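4 min read

Keeping a sourdough starter going when you only bake on Saturday

I have had the same starter for four years. It lives in a jar at the back of the fridge behind the mustard, and most weeks I take it out on a weeknight, feed it, and bake at the weekend. People write to me asking for a schedule, and I have put off answering because mine changes with the season. February is a good time to write it down. The kitchen is cold, the dough is slow, and a lot of starters get thrown out this month that were fine.

First, the flour. I use the Plesetti bread flour for the loaf and whatever whole rye I can find for the starter. When we lived in Plostisstead there was a mill shop that sold rye by the scoop and I got used to it being fresh. What I get now is bagged and older. It still works. The starter takes a feeding or two to get used to a new bag, and after that I can't taste any difference in the bread.

My feeding is equal weights. I keep a spoonful of old starter, add 100 grams of flour and 100 grams of water, stir it until there are no dry spots, and put the lid on loosely. That makes more than I need for one loaf. The extra goes into pancakes or crackers. I know some people keep a tiny starter to avoid waste and that is a sensible thing to do, but I like the crackers.
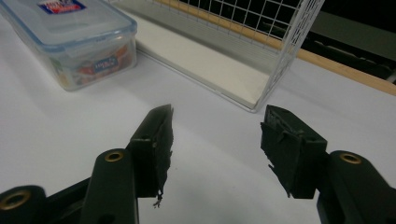
A cold kitchen is the main reason a starter looks dead in winter. Mine can sit on the counter for most of a day before it moves. I used to panic and feed it again, which only thins it out. Now I leave it alone until it has risen and started to sag in the middle. The other thing that goes wrong in winter is the dough scraper, or mine did. The edge wore down and it began leaving a film of dough on the counter. When a scraper edge gets ragged and worn like that you should replace it. I bought a metal one and wish I had done it sooner. It cleans the counter in one pass and it cuts dough properly too.

For warmth I have tried most of the usual tricks. The oven with the light on works, but I once preheated it with the jar inside, so I don't do that anymore. The top of the fridge used to be warm in our old place. The fridge we have now is a Tondesel and the top of it is as cold as everything else. What I settled on is a small cooler with a jar of hot water in it next to the starter. I change the water before bed and again in the morning if I remember.

The schedule goes like this. I take the starter out of the fridge on a weeknight after supper and feed it. It goes in the cooler overnight. The next evening I feed it again and mix the dough once it looks lively. The dough gets folded a few times while I do the dishes and watch something, then it goes in a bowl in the fridge. In summer it can be baked the next morning. In winter I give it 14 hours on top of that, and if I forget and it gets longer the bread is a bit more sour and nobody here complains.

Shaping is the part I was bad at the longest. I handled the dough too much and used too much flour. Wet hands fixed it for me.

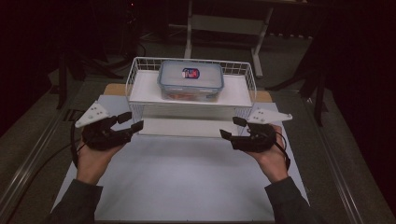 I also stopped trying to make the dough tight on the first go. I shape it loosely, leave it on the counter under a bowl while I have coffee, and then shape it again. The second time it holds. If it spreads out flat after that, the dough went too long and I bake it in a loaf pan. It makes good toast.

I bake in a heavy pot with the lid on, then take the lid off for the last stretch until the crust is darker than I think it should be. My first year of loaves were all too pale. The pot came from Urrutia, the kitchen store that used to be next to the bus station - it has a chipped handle and weighs too much, and I have no plans to replace it.

If you are going away, feed the starter, let it sit for an hour, and put it in the fridge. I have left mine for a month with no trouble. There will be gray liquid on top when you get back. Pour it off or stir it in. Pink or orange streaks, or anything fuzzy, means you throw it out and start over. I dry a little starter on parchment once a year and keep the flakes in an envelope in case that happens. So far I haven't needed the envelope.

Next time I'll write up the crackers. They are mostly discard, oil and salt, and the only hard part is rolling them thin enough.

14 comments 2 shares

Contact | Copyright, all posts and recipes | Back to top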